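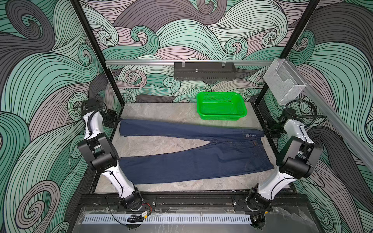 Sun-ja Ma wrote to me after last month's column that anyone who folds jeans has too much time, and that hers have gone over the back of a chair since college without complaint from the jeans. I'd like to agree with her. I can't quite, but I'm closer to her side than to the other one.

The other side is loud these days. A storage outfit called Casten put out a guide in April that takes 22 steps to get a drawer of pants in order. It wants the legs matched, the waistband squared, the whole thing smoothed by hand and then turned into a little upright packet, so the drawer looks like a file cabinet. The promise is that you'll save time in the morning. I did it for 38 days. I saved no time in the morning, and I spent a good bit of it on Sunday nights – smoothing.

Denim doesn't need this. It's work cloth. A crease across the knee is gone by the time you've walked to the bus, and the thick seams fight every fold past the second one. Try to stand a heavy pair on end and it slumps over on its neighbor.

What I do now has 2 folds in it. Lay them out flat, bring one leg over the other, fold cuff to waistband, stack them on the shelf. If the seams don't line up, too bad. The part of the guide I kept is laying them flat first, on a bed or a table, where you can find the receipt in the pocket and the cuff that has started to fray.

As for the chair, Sun-ja, I tried that too. It held 4 pairs before it went over backward, and I still needed somewhere to sit.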